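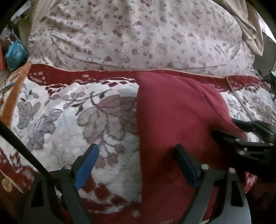 How to Fold a Thick Blanket So It Stays Folded

By Kadri Jaunzems
November 17, 2022

A plush blanket is more difficult to fold than a sheet. It slides, it holds air, and the corners never want to meet. I learned this way from my aunt in Kirno and I use it every September, when the heavy blankets come out again.

What you need: a bed or a clean floor, one cotton sheet, and a soft cloth.

1. Spread the sheet first. A thin floral one is good enough, it only protects the blanket from dust. Pull it straight, but small wrinkles do not matter.

2. Lay the blanket with the printed side up. If it has a border, as mine has in deep red, use the border as your line. The piping at the edge helps too, you can feel it with the fingers even when you don't look.

3. Smooth the plush with your flat hand, from the middle to the sides. Do not press hard. Wait 10 minutes if the blanket was packed for a long time.

4. Take the two far corners and bring them to the near ones. Check that border lies on border. If one side is longer, open it and begin again — it is faster than to correct it later.

5. Fold the long strip in three parts, like a letter. Push the air out with your forearm after each fold.

6. Put the cloth on top and fold the sheet around everything. I use a red cloth, so I know which bundle is for winter.

Keep the bundle on a shelf, not under other heavy things. Plush which is pressed for 6 months gets flat places, and they come back slowly. I don't recommend vacuum bags for the same reason. My Watwood bag made the blanket very small, but the pile looked tired until Christmas.

For a quilted border, do not fold exactly on the stitching. Move the fold 2 inches to the side.

Last updated: November 17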